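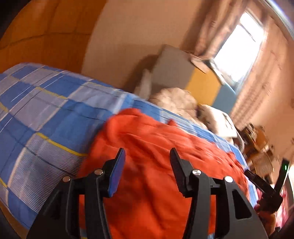
Lumturie says I should stop reading brochures and go sit in the thing. She wrote that at the bottom of a very long message this morning, after three paragraphs on why the Mendska is too low for anyone with knees like mine, and she's probably right, but I like the brochures! I like the page where they show you all the colors and you can click the wheels.

So, where things stand in September. The old hatchback has its inspection coming up and the man at the garage did that thing where he breathes in through his teeth. Exhaust, front brakes, and something underneath he called "the start of rust," and I didn't care for the word start. I can have it all fixed, and then I'd own a car with new brakes and an old everything else. Or I can trade it in while it still drives onto the lot under its own power.

I've got it down to two. The first is the Mendska, the small tall one (tall by their standards, Lumturie would say) with the gas engine and the automatic. The second is the Indell, a hybrid, a bit longer, and with a back seat that folds completely flat. I measured the trunk of the one in the showroom with the tape from my sewing box and got a look from the salesman. My folding table goes in straight, with the legs toward the door. In the Mendska it would have to go in at a slant and I'd be hearing it rattle all the way to my sister's.

But the Indell costs more, and the waiting list is 5 months if I want the dark green. Silver they can get me in two. I don't want silver. Every car in the parking lot at work is silver and I already walk up to the wrong one about once a week and stand there pressing the button.

After lunch I drove over to the Skusulport dealer, the one past the feed store, and did take the Mendska out. (So there, Lumturie.) They let me have it alone for the loop out to the reservoir and back, some 13 miles. It's a sweet little thing in town. The steering is light, you can see the corners of the hood, and it went into the narrow space by the post office on the first try, though I do admit I picked the emptier end. On the hill past the reservoir it was another story. I put my foot down and there was a lot of noise and then, after a while, a little more speed. The gearbox is one of those with no actual gears you can feel, and it just holds one long note like somebody leaning on an organ. I turned the radio up. Then I couldn't find how to turn it down again, because it's all on the screen, and the screen wanted to know if I'd like to pair a phone.

And my knees? Well. Getting in was fine. Getting out I had to hold on to the door frame and sort of swing. I'm not telling her that part until I've decided.

The seats are nice, though, and the heater was warm before I got to the end of the street, and I keep coming back to that. In January mine doesn't warm up until I'm pulling in at work. I'd pay real money for a heater.

They offered me less for the old car than I'd hoped and more than I'd feared. The salesman walked around it twice and wrote things on a clipboard and asked if the dent in the rear door was "recent." It was there when I bought it. I'd forgotten it was a dent, I thought of it as part of the door. He said the offer holds until the end of the month, and that the tires would've counted for more if they matched.

I called the insurance people when I got home, waited through all that flute music, and asked for a figure on both. The hybrid comes out a little higher per year, which surprised me, and the woman couldn't say why, just that it did. She asked how many drivers. One, I said, and then I thought of my nephew, who has his permit now and looks at any car of mine with great interest, and I said one again.

Lumturie has a Lý wagon herself and keeps telling me to look at those. She's had hers 4 years and only ever replaced the wipers. It's a good car, I've ridden in it plenty, but it's as long as a hallway and I'd never get it down the alley behind my building, what with the bins. I told her so and she said move the bins.

Test drive in the Indell is tomorrow at ten. I need to remember my other glasses and the cushion, and find out if the heater's any good. And ask again about the green.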